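Filed under: Talks & Handouts / Tableware
22 shares | 3 comments

Mugs, trays and where to put them down
Speaker notes, Lærke Skov, Apr 27, 2020

Start with the tray, before any talk of mugs. Ask who in the group owns one. Then ask who used it this week. At the Elgate session most hands went up for the first question and four for the second.

Main point of part one: a tray is a parking place. People think of it as something for carrying, so it lives in a cupboard beside the oven and comes out for guests. If it stays on the table, mugs go onto it and leave together. One trip to the sink.

Size. Put a few mugs on the tray and look at the handles. Handles take more room than people expect, and this is where small trays fail. Have them turn all the handles one way, then turn them outward, and see which they prefer. I don't have a rule for this. Left-handed people usually speak up here, let them.

Corners. Rounded corners wipe clean with one pass of a cloth. Square ones collect sugar. Mention the old Prelby tray with the raised rim that held water for a day after washing. Keep this short, it ran long last time.

Color. Skip unless someone asks. If they do: a pale or pinkish tray on a dark table is easy to find and easy to check for drips. On dark marble with white veins, a white mug can get a little lost if it sits outside the tray. A pink one does better. Colored outside and white inside is my own preference, as you can see how much coffee is left and whether it was washed properly.

Part two, how a mug should be put down. Upright if it's in use. Upside down on a cloth if it has just been washed. On its side is for a minute or two only, while you are sorting or looking at the base. A round mug on its side will roll on stone until the handle stops it, and sometimes the handle is what chips.

Pass two mugs around at this point. One from Arton, heavy, and the thin one from Baldursdóttir. Ask people to hold each by the body first and then by the handle. The heavy one feels fine by the body and tiring by the handle. Give this part time.

Passing a mug from one hand to the other: do it over the tray, low down. Most of my broken mugs were broken in the air between two hands. I kept a list for a while at the Elgate kitchen, where we had 134 mugs in April and 123 when I counted again. I lost the list after that.

Part three, clearing a full table. Order I use:
Tray in the middle, toward the back.
Mugs that are lying down first.
Then the ones standing close together, from the outside of the group inward.
Spoons last, inside one mug.

Someone will ask about stacking. Two high, same shape only. On stone I would not stack at all.

Patterned wallpaper near a table - there was a question about splashes. Small prints in cream and beige hide them quite well. Wipe anyway.

Break, about 13 minutes. Collect the cups on the tray when people come back, and start part four while doing it.

Comments (3)

tilde_m
We keep our tray out all the time now. My husband puts mail on it.

R. Okafor
Is the Arton mug okay in a dishwasher? Mine has gone dull around the rim.

hallwaykitchen
Handles outward. I was in the group that argued about this and I haven't changed my mind.
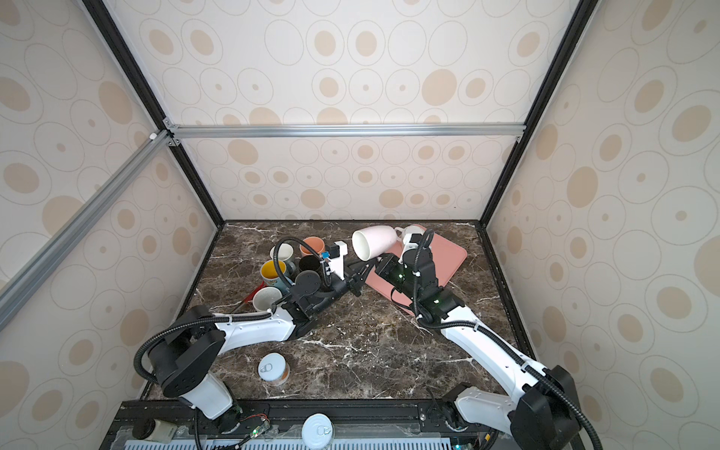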